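Stultel Recap Notes

Data card and README

Last changed: Tuesday, February 8, 2022
Maintainer: Heather Shearer

Summary

Stultel Recap Notes is a collection of written recaps of the television drama Stultel. It has 108 recaps, and all of them were first posted on the fan blog Brurnar. Each recap is stored as one text file. Next to it is a small file with notes on which character the writer talks about, which earlier scene the writer refers to, and whether the writer makes a guess about later episodes.

I made this collection for my own reading of the series. Later, people from the Bainbridge viewing club asked for a copy, so I cleaned it and wrote this page.

What is inside

recaps/ holds the recap texts, without the comments under them
notes/ holds the notes, one file for each recap
episodes.csv is the list of episodes with title, season and order
writers.csv is the list of pen names
CHANGES.txt tells what I corrected and when 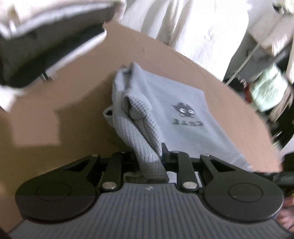

Gripper above an open cardboard box

The series

Stultel ran for three seasons. The story takes place in Brurnach, a harbor town where the ferry line is closed in the first episode. Most of the recaps are interested in two things: why Ilse does not leave the town, and what her brother knew before the closing. If you have not watched the last season, please do not open the files with s3 in the name. The writers assume that the reader has watched the episode, and they give the ending already in the first lines.

How the notes were written

I read every recap twice. The first time I marked the characters. The second time I marked references to older scenes, for example when a writer compares the broken window in the ferry office with the window in Ilse's kitchen. For 40 of the recaps, a second reader from Bainbridge also made notes, and we compared. We agreed well on characters. We agreed less on guesses, and this is understandable. A sentence such as "she will regret this" can be a guess about the plot or only a feeling of the writer. In such cases I used the value "unclear".

Fields in a notes file

episode: season and number, for example s2e04
writer: pen name as it is on the blog
characters: names in the order in which they appear in the recap
refers_to: earlier episode, or empty
guess: yes, no or unclear
tone: one or two free words, for example "angry" or "fond"

The tone field is my personal opinion. Please do not count with it. 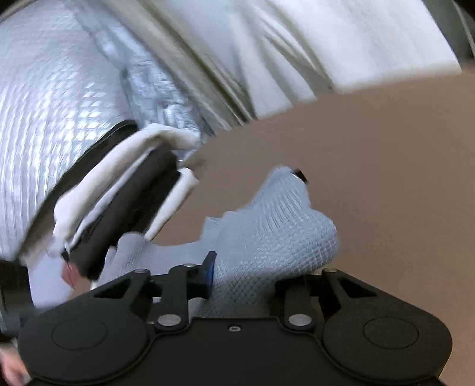
Spelling of names is a known difficulty. The captions of the show write Ilse, but many early recaps have Ilsa or Elsa, and one writer uses "the sister" through the whole first season. In the recap texts I left everything as it was. In the notes I always use the spelling from the captions.

Known problems

Nine recaps have lost their paragraph breaks when the blog moved to a new host. I did not try to put them back.

The episode with the funeral has many more recaps than the others, and the two quiet episodes before it have very few. If you want to compare how the writers saw each episode, please keep this in mind.

Some recaps quote dialogue from memory, and the quotes are not always correct. The famous line on the pier exists in several versions. I did not mark which one is right.

The recap of s1e06 is written as a letter to the brother. The characters field for this file is weak, and I would be thankful for a better one.

Use

You may read, copy and share the notes. The recap texts belong to their writers, who agreed that they are kept here. If a writer wants a text removed, I take it out in the next version and write it in CHANGES.txt. Please keep the pen name when you quote.

Plans

In August I want to add the recaps of the special episode. They are already saved, but the notes are not started. Corrections are welcome by mail or through the viewing club. Please give the file name and the line, otherwise I need a long time to find the place.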